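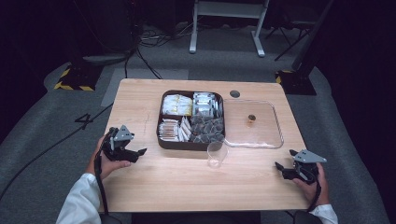 八月去了Dinville一趟,参加Pomine的开放日,主要想看他们的手持夹爪采集流程。展厅部分略过不谈,多为往年内容。采集区在二楼,地面铺灰色地毯,工位按编号排列,我在4号工位停留的时间最长。任务是茶包分拣:深棕色托盘分四格,右下格堆着深灰色的三角茶包,左下格是成排的白色细长小袋,旁边另有一只透明塑料盘和一只透明杯。操作员双手各持一只黑色夹爪,两指对开,线缆直接拖向桌沿以下。物料选得有针对性,三角茶包易变形,小袋薄且排列紧密,透明件对深度估计不友好,三类问题集中在一张桌面上。

讲解人员给出的参数如下:夹爪最大开口80毫米,单条轨迹时长上限20秒,每个工位每天的目标是800条有效轨迹。有效的判定由后处理脚本完成,主要检查位姿跟踪是否中断、左右两路时间戳是否对齐。我问了剔除比例,对方没有给数字,只说透明件任务明显高于其他任务。
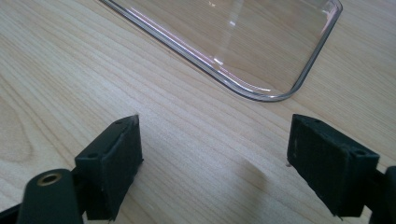

夹爪的位姿解算用的是Clititz的方案,据介绍跟踪频率为1000赫兹,落盘前降采样。指端可以更换,现场备有两种,一种硬质,一种带软垫。软垫版抓薄片更稳,但磨损后接触面会偏,需要重新标定,标定流程没有演示。线缆仍是有线方案,理由是无线延迟抖动不可接受。代价是双手交叉动作受限,操作员需要刻意绕开,这种习惯会不会进入数据,我提了,没有得到明确答复。

下午三点是策略回放,机械臂用的是Kazemi的六轴型号,执行同一类分拣任务。三角茶包基本顺利,细长小袋有两次一夹带出两只,程序没有识别,继续往下走。透明杯未列入回放内容。

资料袋里有一份接口文档,时间戳字段的定义和现场讲的不一致,文档写的是曝光起始,讲解说的是曝光中点。已发邮件询问,收到回复后补在文末。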